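Review: Holell hand-held grippers, wired pair
Anderson Seixas
January 2, 2024

We bought a pair of these in May to replace the older Mateos set, and they have now been used for 2345 recorded examples, nearly all of them small household tasks. We kept 2000 for training. Most of the rejects were our own mistakes, such as starting before the recording had begun or putting the object down twice.

The grip is comfortable for short sessions. After an hour the left one feels heavy at the front, and two of our people now swap out every 79 examples, which suits the way we split the batches. The metal fingers are thin enough to get under flat things, though smooth objects can slide if you come in at too steep an angle. Soap is the worst for this - slow down over the last bit and it goes better.

The cables are my main complaint. They leave the grippers at the bottom and hang down past the table, so you have to watch your feet and your sleeves. The Mateos set was wireless but dropped its connection most afternoons, and I would still rather have the wires.

Setting up takes 7 minutes once you know the order. The printed guide has the order wrong.

Good for tabletop work with two hands. I would not buy them for anything that needs walking about. Four out of five.

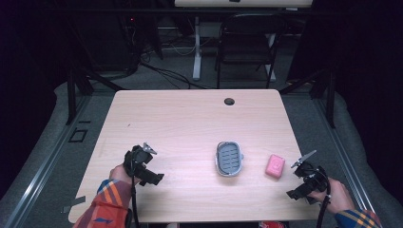
Nerkstead Robot Learning Team, Task Recording
Soap and dish task, both grippers in hand. The bar goes on the ribbed insert. Next on the list is the Stundilside set of kitchen tasks, with the same pair.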